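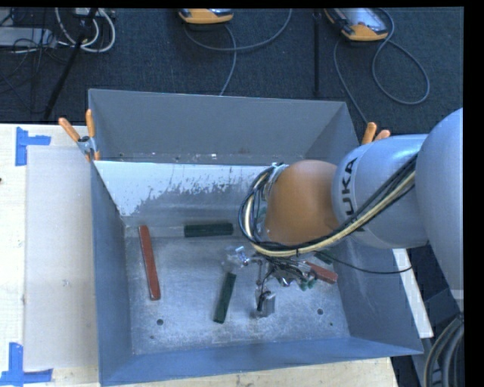
1 min read

July | by Francine Marchand
Print | E-mail

So the blocks are in the big metal bin for now — two dark green, two reddish brown — and I am still arguing with myself about what to keep them in for good. I love the sloped sides! You can find every block right away (my old box from Briron was so deep I lost things in it for weeks). The dust on the floor of it bugs me, though, and that speckled back panel needs a good scrub. I've got my eye on a Jerkeck tray, 18 inches across, but do I need one more tray in this house? Probably not. I'll wipe the bin out after lunch and decide then.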